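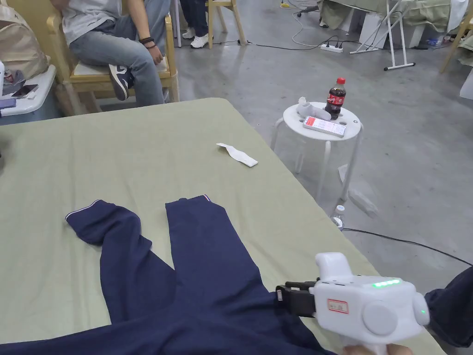
The Second Life of Navy Trousers

Most people I know fold a shirt with some care and then treat the trousers like a towel. They take them off the drying rack, bend them once in the air, bend them again, and put them on the pile. I did it this way too for most of my life. My mother ironed everything, even pillowcases, and perhaps for this reason I decided early that I would iron nothing.

I changed my mind in Gutdale, where I moved for work and where my apartment had one closet, narrow as a broom cupboard. Half of my clothes had to live in a drawer. After a month I understood that the drawer was fine and the folding was bad. I took out a pair of navy trousers on a Thursday morning, ten minutes before the bus, and they had a crease going across the knee like a road on a map. I wore them anyway. All day I was looking at my knee.

The first thing I learned is that trousers need a table. A bed is too soft and too low, and the mattress gives way under your hands when you try to press the cloth flat. The floor is hard enough, but the back does not forgive it after the third pair. A table lets you stand straight and walk around to the other side. It should be longer than the trousers, or almost, so the cuffs are not hanging in the air and pulling the rest after them.

The second thing is to cover the table. I bought my cloth from Sanlow, a small shop near the river which sells remnants by weight. The woman there asked what I was sewing. I said I was folding, and she looked at me for a moment and then cut me a very good piece of cotton. A cloth holds the trousers a little. On bare varnished wood they slide away each time you pull on a leg, and you spend your time bringing them back. Choose a pale color if your clothes are dark. You will see each piece of lint, and you will also see the line of the leg clearly, which helps more than I expected.

Then you lay the trousers down, and here people are in a hurry. The waist is the difficult part. It is thick, it has elastic or a button or a drawstring, and it wants to gather itself together. The legs want to go where they like. One will lie straight and the other will turn at the knee with its cuff doubled under or over. I used to fold at this point and hope that the weight of the pile would correct it. The weight of the pile corrects nothing. It only presses the mistake until it becomes permanent.

So I begin at the waist. I take it by both sides and open it until it lies wide, then I smooth downward with the flat of the hand, first one leg, then the other. I do not pull from the cuff until the knee is flat. If there is a stripe on the cuff, or a colored trim, I turn the hem so that the stripe goes all the way around without a break. A stripe is useful because it shows immediately when the leg is twisted. Plain cuffs keep this secret from you until the last fold.

After this there are two schools. The first one puts leg on top of leg, follows the seam, and folds in half and then in thirds. It is the school of department stores, and it is good for shelves. The second one rolls from the waist to the cuff, and it is loved by people who travel. I tried rolling for one winter. With sport trousers and anything stretchy it works very well, and the drawer looks like a box of pastries. With woven cotton I got many small wrinkles in place of one large one, and I am not sure this is progress.

I asked about it at Bilyk, the laundry on my street, where they fold for other people all day. They told me they fold 3000 pieces in a normal week, and in May, when the winter things are being washed before storage, they stop keeping a record. The answer to my question was shorter than I wanted. Fold along the seam, they said, and do it the same way each time. A pile becomes crooked when every pair is folded by a different idea.

They also showed me the pocket trick, and I have used it ever since. Before the legs come together, put your hand inside each pocket and push the lining down flat. A pocket that is turned on itself makes a lump at the hip, and everything that lies on top will lean to one side. While you are there you will find coins, tickets, small folded papers. I keep a dish for these. Last year I found a receipt from Nollia, the café by the station, for two coffees, and I spent an evening trying to remember who had drunk the other one.

It is good to have a seat near the table, or at least some surface for the drinks and the phone. I say this after a glass of tea went over a clean pile and I had to wash everything again. A stool is enough. It keeps the bottle away from your elbow, and the whole table remains for the cloth and the clothes. Company is also welcome. Folding is one of the few household jobs where you can talk without raising your voice, and a person who sits beside the table with one leg crossed over the other, doing nothing, is a help to me — I work slower, but I work longer.

For the last fold I leave the waist on the outside, facing me, so that in the drawer I can read the size and see which pair it is. I stand them on their edge, in one row. The navy ones go on the left, next to the black ones, and in the evening, under the yellow lamp, I still take the wrong pair.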